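Fetov Services aux locaux – Suivi des demandes
Ticket n° 165
Objet : dalles de moquette, couloir et salle du fond, le motif ne « raccorde » pas
Ouvert le : 2019-01-30
Site : Vadmont, étage 3
Produit concerné : dalles Drasalar, gris chiné, pose collée
Priorité : basse (demandée : urgente)
État : résolu, sous réserve que plus personne ne regarde par terre

Message initial du demandeur

Bonjour,
Depuis la pose de la nouvelle moquette, on voit une ligne au sol. Elle est droite, elle est fine, et une fois qu'on l'a vue on ne voit plus qu'elle. Trois collègues l'ont vue aussi, après que je la leur ai montrée. Merci de faire revenir le poseur.

Réponse du support

Bonjour,
Merci pour votre message. Avant de déplacer le poseur, qui vient de loin et le facture, pouvez-vous vérifier les points suivants :
– la ligne accroche-t-elle sous la semelle ou sous l'ongle ?
– les bords se relèvent-ils quand on passe l'aspirateur ?
– la voit-on debout, à hauteur normale d'être humain ?
Joignez une vue du sol prise d'en haut si possible.

Réponse du demandeur

1. Non.
2. Non, mais l'aspirateur passe rarement.
3. Oui, en sachant où regarder.
Vue jointe. La ligne est à gauche, un peu au-dessus du tiers inférieur.

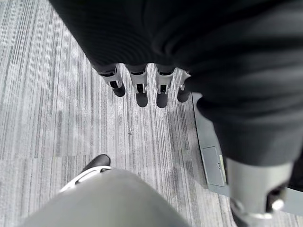
Pièce jointe 1 : moquette grise, joint horizontal à gauche, traits légèrement décalés de part et d'autre.

Analyse du support

Vu. Le joint est bien là, discret, et les traits ne tombent pas exactement en face les uns des autres. Précisons que le motif se compose de petites stries interrompues, du blanc au charbon, de largeurs et de longueurs différentes, dont les plus sombres s'arrêtent net à côté de plus pâles sans rien demander à personne. Faire raccorder un dessin pareil reviendrait à aligner la pluie.

Nous avons tout de même interrogé Umali, qui a fait la pose. Leur réponse tient en une ligne : « Pose monodirectionnelle, sans raccord, conforme au devis. » Le devis a été retrouvé. La mention y figure, page 11, en caractères que nous qualifierons de modestes.

Essais faits sur place

Essai 1. Passage de la main à plat sur le joint. Pas de ressaut.
Essai 2. Traction légère sur le bord de la dalle. La colle tient.
Essai 3. Brossage du velours dans le sens des stries, puis en travers. La ligne s'atténue un peu dans le premier cas. Dans le second elle revient, vexée.
Essai 4. Déplacement d'une plante verte sur la zone. Efficacité totale, mais la porte du placard ne s'ouvre plus. Plante remise à sa place.

Conclusion technique

Pas de défaut de pose. Un joint visible sans décollement ni surépaisseur n'entre pas dans la garantie. À brosser dans le sens des stries après chaque aspiration. Si un bord se soulève avant fin mars, rouvrir ce ticket, ne pas en créer un autre, et surtout ne pas recoller soi-même (voir l'affaire de la cuisine, ticket clos, odeur persistante).

Dernier message du demandeur

Entendu pour le brossage. Je signale par ailleurs que la plinthe du couloir n'est pas tout à fait du même gris que la moquette. Dois-je ouvrir un nouveau ticket ?

Support : oui, en priorité basse.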